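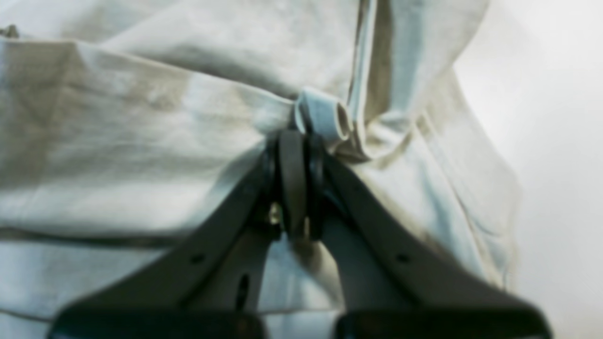 **Pre-purchase check, linen folding cell – my notes for Dean Wragg**
13/05/2026

- [x] **Emergency stop within reach.** Yes, both sides. Kelly Pickering wants a third by the door, so add it to the quote.
- [x] **Finger pads and screws.** No sharp bits I could feel. Spare pads are $11 a pair from Parsons – cheap, get a box!
- [ ] **Guarding.** Not priced yet. Rirnavby said about $800 for panels, but that was back in March and I'd want it in writing.
- [ ] **Cable management.** See below.

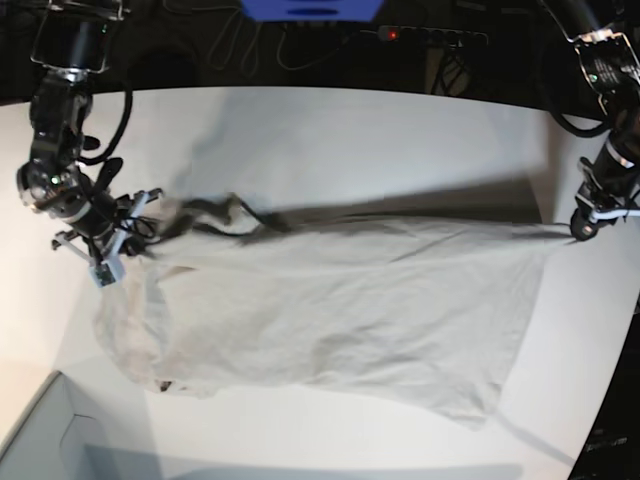 Cables are my one real grumble, and I'd like them budgeted before we sign anything. Grekasov's sleeve kit is $388 and the Nadance one is $423 (dearer, but it zips open, and Callum Horrocks reckons he'd have it on in no time). With two arms stretching a sheet between them you really don't want wiring lying across the top edge of the cloth, all curled up in a tangle like that. It's a snag hazard, so I've marked it as a fail until we've picked a kit.

- [x] **Table edges.** Curved, smooth, happy with those.
- [ ] **Power.** Wiroj Kaewkla to check the circuit loading – he's got the form.
- [ ] **Training.** Fadwa Fawzy is keen to go first, bless her. No organised dates yet, and the cost isn't in my total.

Dean, can you ring me about the guarding?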